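Durside Community Board > Shops, Cafes and Halls > Drinks fridge at the hall shop, who is filling it?

Started by kettle_on_again
151 views

kettle_on_again wrote:
Right, quick one as I'm on my break. Is anyone else going mad trying to find anything in the drinks fridge at Lysenko's? Went in for one fizzy water, stood there like a lemon for ages. The cream label bottles are on one shelf on the left, then MORE of them on another shelf on the right. Same thing surely? Why not put them together

marrowfat7 wrote:
They're not the same thing. Green cap is still, silver cap is lightly sparkling. Says so on the shelf ticket if you bend down. Both Ilov.

kettle_on_again wrote:
Who is bending down to read a ticket

marrowfat7 wrote:
Me

pam_in_the_lane wrote:
I like it how it is tbh. Cola at the left end, water with the blue caps on the right, in and out in two minutes. Before Bohdana took over it was all just shoved in wherever and half of it warm. Give her a chance.

Old_Gekum_Hand wrote:
Used to do the rounds for Gekum, filled fridges like that for 7 years. Couple of things from the trade side.
One, you keep a line in a block. Top to bottom, not strung out sideways over two doors. People look down a fridge before they look across.
Two, cola goes low. It's heavy and it sells itself, kids will find it anywhere.
Three, old stock to the front every single time. Thats the one people skip when they're in a rush.

pam_in_the_lane wrote:
Cola low is fine if your knees work

Old_Gekum_Hand wrote:
Middle then. But a block.

tinribs wrote:
Went past at lunch so had a look for you all. Green caps first then they go to silver along the same row, top left. Then green and silver again under the water on the right.

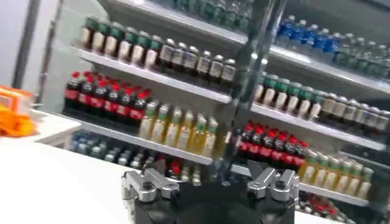
Reply from Bohdana Lysenko (shop)
Hello all, my daughter sent me the link to this! Typing fast, delivery is here.
Yes the Ilov is in two places. I know. The still and the sparkling come mixed and I had 294 bottles arrive in one go in April when I asked for far fewer, so it went where there was room. Rather have it in the fridge than in the corridor where the playgroup leave their buggies.
Cola stays where it is, sorry Gekum man. I tried it on the bottom and sales dropped, people thought we'd stopped doing it.
Will do bigger tickets. If anybody wants a case of the sparkling at cost, ask at the till — please ask.

kettle_on_again wrote:
Fair enough, feel a bit bad now. Bigger tickets would sort it for me. Is the case price still or sparkling or both?

Bohdana Lysenko (shop) wrote:
Sparkling only. Still is selling ok

Old_Gekum_Hand wrote:
I'd still block it. Take the silver out of the left row, all of it to the right under the water, green stays left. Twenty minutes job. Happy to come and do it for a cup of tea.

marrowfat7 wrote:
Then you've got still on one side and sparkling nowhere near it, and anyone wanting to compare has to go back and forth. Disagree

Old_Gekum_Hand wrote:
Nobody compares water

marrowfat7 wrote:
I do

tinribs wrote:
can we do the crisps next, they're worse

pam_in_the_lane wrote:
New thread for crisps please. Bohdana put me down for 2 cases, will fetch them when my son's got the car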